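How to bring a petition to Skosside Town Council

Published January 12, 2018

Many people in our town have signed a petition at least once, but few have started one. I started two. The first was refused by the council office for a mistake on the sheets, and the second was heard in October, in the full meeting. In this page I write down the whole way from the first idea until the evening in the council chamber. English is not my first language, and the council's own guide was difficult for me to read, so I have tried to use everyday words.

The rules are those of Skosside. If you live in Brasstead or in Plarkside you have a different council with different rules, and you should ask there before you print anything.

Before you start

Look first at whether the town council is able to do what you want. It decides on parks, play areas, allotments, street benches, the market and the community halls. It does not decide on schools, hospitals or the main road through Brasstead. You may still send a petition about the main road, but the council can only write a letter to somebody else and ask.

Look also at whether the matter was decided lately. A petition on a question which the council voted on in the last six months will normally be put aside. The minutes of old meetings are on the council website under "Meetings and papers", and the search there is not good, so it is better to open the papers month by month. This took me one evening. There is also a paper copy in the library, in the grey boxes near the newspapers.

Speak with one councillor for your ward before you write. You do not need permission from a councillor, and it is not important which party he or she belongs to. My councillor did not agree with me at all, but she told me that the officers were already preparing a report on the same street, and this saved me a lot of wrong sentences.

Writing the text of the petition

The text at the top of the sheet has two parts. The first part says what you ask the council to do. The second part says why, and it can be left out.

Keep the request to one sentence if you can. A request with the word "and" in the middle makes trouble, for then a person who likes the first half and dislikes the second half does not know whether to sign. My first petition asked for a crossing on Lacroix Street and also for fewer parked vans. Quite many neighbours stopped with the pen in the hand and gave it back to me.

A weak request:

We want the council to take the safety of pedestrians seriously.

A better request:

We ask Skosside Town Council to support a pedestrian crossing on Lacroix Street, between the bakery and the bus stop, and to write to the highways authority about it before the end of the financial year.

You see that there is an "and" also in the better one, but both halves belong to the same action. The place is named, and there is a date. The council can answer it with yes or no.

Do not write the name of any officer or councillor in the text. Do not write that somebody has lied. A petition with such words is sent back, and you must collect all signatures again on new sheets.

Preparing the sheets

Each sheet must carry the full text of the request at the top. This was my mistake the first time. I had printed the request on the first page only, and the office said, correctly, that they could not know what the people on the other pages had read.

Under the text you make a table with these columns:

Name in capital letters
Address with postcode
Signature
Date

You do not need the e-mail or the telephone number of the people, and I advise you not to ask for it. People become careful when they see such a column. You would also have to look after this information properly, and later destroy it.

Persons who live, work or study in the town can sign. There is no lower age for signing, but the person who hands in the petition, called the lead petitioner, must be at least 18. If somebody works in Skosside and lives outside, he or she writes the address of the workplace.

Use A4 paper, printed on one side, with wide rows. Older people have asked me many times for more room. Number the sheets by hand in the bottom corner on the day you print them, and keep a small list of who took which numbers.

Collecting the signatures

Give yourself a fixed time. I found four weeks good. With a longer time the helpers get tired and sheets disappear in kitchens.

The best places were the entrance of the library on market day, the school gate in the afternoon, and the bus stop itself. In a shop or a café you must ask the owner. Most of them say yes, but it is not polite to leave a sheet on the counter without asking, and other customers can then read the addresses of everybody. If you leave a sheet in a shop, collect it every evening.

If you want to put a table on the pavement, telephone the market office one week before. A small folding table is normally allowed without a fee when you do not sell anything and when a pushchair or wheelchair can pass. Choose a table with a flat, hard top, so that the pens do not go through the paper. Put clipboards and a few spare pens on it, and something heavy for windy days.
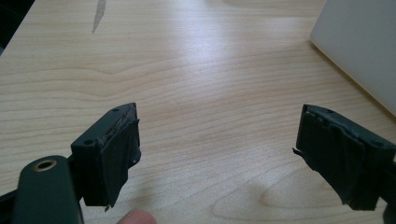

A wooden table top under bright light.

When you speak to a person, say the request in your own words first and then let the person read it. Give time for reading. If somebody does not want to sign, say thank you and do not discuss long. I know this is hard when you are sure that you are right, but people are watching how you behave, and the next one in the queue makes a decision also on this.

Do not sign for your husband, your wife or your mother. Each person must sign with his or her own hand. The office compares the handwriting, and three lines in the same hand will be crossed out.

The council also has an electronic petition page. You may use both ways together, but the same person can be counted only once. On the electronic page the request must have exactly the same words as on paper, and even a changed comma was a subject of discussion in my case.

How many you need

A petition of any size will get a written answer. For a debate in the full council you need more, and the number is changed from time to time with the number of voters. When I handed in my second petition the limit for a debate stood at 500. Please ask the office for the present one. We had 3533 after the doubtful ones were taken out, which was possible only with help from the parents at both schools.

Expect that some signatures will be refused. Missing postcodes are the usual reason. Go through the sheets at home, and where the postcode is missing you may ask the person to complete it, but you must not write it in yourself.

Handing it in

Bring the original sheets to the town hall reception, together with a short letter. Photocopies are not accepted. Make a copy of the front page for yourself, and ask for a receipt with the number of sheets on it. In the letter you give:

your name and address as lead petitioner
the title of the petition
the number of sheets
whether you wish to speak at the meeting

If you forget the last point, the office will take it that you do not wish to speak. The council must then answer you within 30 working days. It can say that the petition goes to the full council, that it goes to a smaller meeting, or that an officer will deal with it by letter.

Speaking at the meeting

The lead petitioner has 3 minutes. A bell is rung at the end, and the mayor is strict with it. Write your speech and read it aloud at home with a clock. One page in large letters is enough, and in the chamber everybody speaks a little faster than at home.

Begin with the request, in the same words as on the sheets. After this give one or two facts and one thing you have seen with your own eyes. I told of the morning queue at the bus stop and how the children cross between the vans. I had also prepared some numbers from Plarkside, where a similar crossing was built, but there was no time for them, so I gave them on paper to the clerk before the meeting. The clerk gave a copy to every councillor.

Councillors may ask you questions afterwards. If you do not know the answer, say that you will send it in writing, and then do send it. You cannot speak again once the councillors have begun their own debate, even if somebody says a thing that is wrong. Make a note and write to that councillor the next day.

After the vote

The decision is printed in the minutes, which usually come two weeks later. Read them with care. In mine the street name was written wrongly, and I had to ask for a correction at the next meeting. If the council has promised to write a letter to another authority, you may ask for a copy of it.

Tell the people who signed what has happened. I put a notice in the library, in the bakery window and at the bus stop, with the decision and the date of the meeting, and I took the notices down again after one month.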